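12 August 2023
By Yasaman Safavi

Folding on the bed: how I finally got the pants pile under control

I love folding laundry. There, I've said it! I know plenty of people would sooner scrub the oven, but give me a warm basket, a made bed and a radio and I'm happy for an hour. What I did not love, for years, was folding pants. Shirts went into tidy packets and towels stacked like a hotel's, and then the pants slumped over in the drawer and took everything else down with them.

So this page is all about pants, and mostly dark ones, which have their own little troubles.

Start with the bed. Make it first, and pull the cover tight at the corners before you put anything down. A bed is the best folding table in the house — wide, soft, and already the right height if you kneel or sit on a low stool. If your cover is a light color, so much the better for dark clothes. Black pants on a navy blanket are just a shadow. On white you can see every edge and every bit of fluff.

Now shake. Hold the pants by the waistband and give them two good snaps, then hold them by the hems and do it again. Close the zipper and the button. Empty the pockets and push the linings flat with your whole hand, all the way down to the bottom corners. A bunched pocket lining makes a lump that no amount of pressing will hide later, and it's the main thing that makes a stack lean.

Lay one leg over the other so the seams line up. I smooth from the waist toward the ankle with my forearm instead of my palm, which sounds silly and works beautifully. The seat will stick out in a little point on one side. Tuck that point in so you have a straight edge from top to bottom. Then bring the hems up to just short of the waistband, and fold that long shape in half, or in thirds if the drawer is shallow.

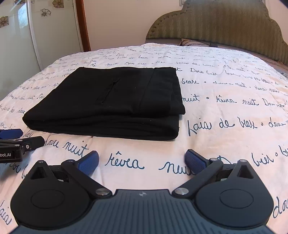
Skivolton, August

Black pants folded into a thick, neat rectangle like this make me very happy. The front fold is full and rounded, and the right side comes out squarer, which is pretty normal with several layers of cloth. I don't fight the roundness. If you press a fold down hard you only get a sharp crease across the thigh, and you'll be wearing it all day. Put the rounded fold facing up in the drawer, or facing out on a shelf, and you can pull one pair without dragging its neighbors along.

There are a few tiny specks of lint on the black, too. Dark cloth shows everything! My order for lint used to be all wrong: I'd roll the whole garment flat, fold it, and then find more. Now I fold first and go over only the outside faces, then do the rest on the day I wear them. A barely damp rubber glove is as good as a sticky roller for this. Stroke in one direction and lift the fluff off at the end. Turning dark pants inside out for the wash helps as well, and so does keeping them far away from new towels.

A word on pockets with a slanted opening. They like to gape once the pants are folded, and then they catch on whatever you slide in next to them. Run a finger along the slit to close it before the last fold. It takes no time at all.

My neighbor Kagiso Kruger rolls his instead, and he gets 9 pairs in a drawer where I get fewer. Rolling is great for jersey and for suitcases. For anything with a proper waistband I still think folding wins — the band stays flat and the drawer looks nicer, and I do like opening a nice-looking drawer.

How high should you stack? On an open shelf I stop at four. Past that the bottom pair gets squashed, and you'll never wear it anyway. In January, when the heavy pants are all in use, I move the thin summer ones to a box under the bed with a cotton pillowcase laid over the top.

If you have fabric with a bit of pucker to it, such as a seersucker bedspread, don't iron it smooth just to get a better folding surface. The texture is lovely and it even helps, as it keeps slippery linings from skating around while you work. A quick tug at each corner is plenty.

Next time I'll do fitted sheets. I have a method, and I'm very excited about it.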